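Wondham Open Day Box Clips - README

Hi! I'm Iestyn Bellis, and this folder is what came out of the December open day at our Lenley workshop, where visitors got to pick up the hand-held grippers and have a go at opening and closing small plastic boxes. I ran the box table and Arwel Wynne ran the door, the kettle and the hard drives. If something in the files is odd, ask me first. If a file is missing, ask Arwel.

What's in here

There are 14 folders, one for each visitor who signed up to be recorded. Each folder has the wrist video from both grippers, a text file with the opening width of the jaws over time, and a notes file that I typed up the same evening (sorry for the typos, I left most of them in). The whole set comes to about 1,000 short clips once you cut it up by attempt. We did the cutting by hand, so the start and end points are a bit loose. Some clips begin with a second or two of a gripper just hovering while its owner listened to me talk.

The folder names are the sign-up slot plus a letter. The letter doesn't mean anything, it's left over from a naming plan we dropped before lunch.

How the table worked

Everyone got the same job: open the lid, lay it back, close it again, all with a gripper in each hand. I showed it once and then kept quiet, which I'm not very good at. You can hear me coaching on a few of the early clips, but we stripped the sound before sharing so you'll have to take my word for it.

Clear plastic was Arwel's idea. I wanted cardboard, he wanted something that would give the depth code at Powell a proper headache, and he won. The walls vanish at some angles and the lid throws reflections all over the place as you tilt your wrist. If you're training anything on these clips, don't count on color to find the box! 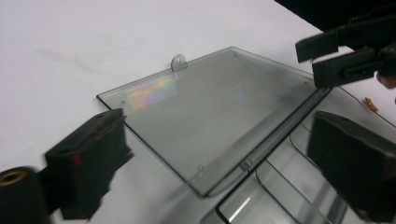 Two grippers at the clear box, seen from one of the hand-held tools. Note the rainbow patch on the lid.

The little tab with the hole in it got a lot of discussion on the day. Some people went straight for it, others pinched the rim, and a couple of the younger visitors tried to scoop the whole box up from underneath (those attempts are labeled "other" and I'm very fond of them). I asked people to use whatever felt natural, so please don't treat any one way as the right answer.

Labels

Each attempt has one of 4 labels: opened, closed, dropped, other. I did all the labeling myself in one long sitting and Arwel checked a slice of it afterward. We disagreed mostly on "dropped" - he counts a slip that gets caught and I don't. The files follow my version.

Known problems

The table is white and so is a lot of the glare, so auto exposure jumps around. Bits of debris turn up on the table in places, and we haven't painted them out. Hands and sleeves show up in the corners of plenty of clips. Visitors signed a form covering that, and there are no faces in what we kept.

In 3 of the folders the left and right videos are out of step with each other. They're listed in sync_notes.txt with the shift that worked for me. I haven't fixed the files themselves, so apply the shift when you load them.

Loading

Use the Skinine loader from the shared tools folder and point it at the top level, not at a single visitor. It's slow the first time while it builds the index. After that it's fine.

Using it

Anyone at Wondham or Powell can use the clips for research and teaching. Please don't post them publicly without checking with me, as the form we handed out only covers the two groups. If you cut the attempts more neatly than we did, send me your start and end times and I'll put them in the next version.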